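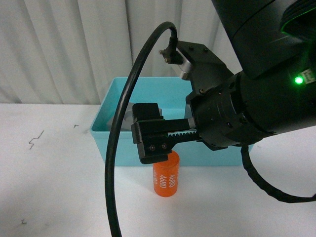
*The blue bin and the white table. Bench area, Hundumon.*

**Open bins: bench layout and handling notes**

Gallery page for the small-parts bench at Hundumon, part of the Kpodo storage pages. Last revised November 11, 2024. The page covers open plastic bins used on the table top. Lidded boxes, drawer units and the tall shelving have their own pages and are not repeated.

The bench uses open bins without dividers. Divided trays were in use before and have been withdrawn: the partitions were fixed, the cells were too narrow for a full hand, and small items collected against the partition feet. An open bin holds less order but empties in one movement and can be wiped in one pass. Where parts need separating, use a second bin.

**Table surface**

The table top is white and is kept clear except for the job in hand. Dark fixings and offcuts show up well against it. Pale items (nylon washers, clear caps, white cable ties) do not, and should go straight into a bin when they come out of the packet. Paper liners are not used on the table. They creep when a bin is pushed across them and lift at the corners.

Clean with a damp cloth and a small amount of washing-up liquid, then dry. Solvent wipes leave a dull patch on this finish. The patch is harmless but looks like dust and gets wiped again by the next person.

**Position of the bin**

A bin in use stands flat on the table with its base fully supported. It should not straddle a join or rest on a cable. Leave a hand's width between the bin and the table edge. For longer jobs, put the parts still to be dealt with on one side and the bin on the other, so that nothing is carried over the finished items.

Two bins side by side should not touch. Rims that touch tend to ride up over each other when one bin is moved, and the lighter of the two will tip.

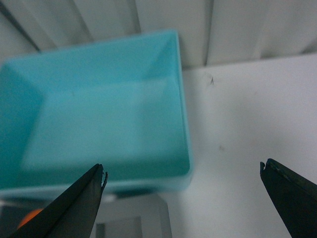

Sloping walls have one practical effect on filling. The floor of the bin is smaller than the opening, so a bin chosen by its rim size will take less in the bottom layer than expected. Measure long items against the floor. If an item only fits by leaning on a wall, it belongs in the next size up, as leaning items slide when the bin is lifted and usually end up across the corner.

The same slope makes emptying easier. Tip towards one corner and most small parts will run out in a narrow stream, which can be aimed at a bag or jar. Tipping over a straight side spreads them along the full width of the rim.

Inner corners hold dust and fine swarf. A dry paintbrush clears them better than a cloth. Brush before wiping, as damp swarf sticks to the wall and then has to be picked off.

**Colour**

Colour carries no meaning on this bench. A colour code was tried, with one shade for incoming parts and another for rejects, but replacement bins arrived in slightly different shades and the code became a matter of opinion. Status is now given by a card clipped to the rim. A bin with no card has no status, and its contents should not be used until someone has checked them.

Blue-green plastics are still preferred over grey when ordering. Steel, brass and black plastic parts are all easy to see against them, particularly on the floor of the bin, where the light falls from above.

**Stock and ordering**

Bins are ordered from Evilier under list number 3342. The Ilance tray has been accepted as a substitute when the first choice is out of stock, but its rim is thicker and the standard card clip has to be opened out to fit. Do not mix the two in one stack. They nest, but the lower one grips and both have to be twisted to get them apart.

- Minimum order: 6
- Spares held on the bottom shelf: 5
- Maximum height of a nested stack: 11 bins

Nested stacks are stored open side down. Stored the other way up, the top bin becomes a place for screws, receipts and pencil ends, and is then treated as a bin in use.

**Inspection and withdrawal**

Check bins when the spares shelf is restocked. Run a finger along the rim and feel for splits, then look at the corners from the outside against a window. A crack in a corner shows as a pale line. Scuffing on the floor is acceptable. A base that rocks on a flat table is not, and the bin should be withdrawn even if it is otherwise sound.

Withdrawn bins go to the workshop for paint rollers and wet cloths. Mark them with a cross on the underside in permanent pen so that they do not return to the parts bench.

**End of a job**

Empty the bin, brush the corners, remove the card and return the bin to the stack. A part-filled bin may stay on the table overnight if it has a card with the job name on it. Loose parts found on the table without a bin go in the jar by the door, which is sorted at the end of November and otherwise left alone.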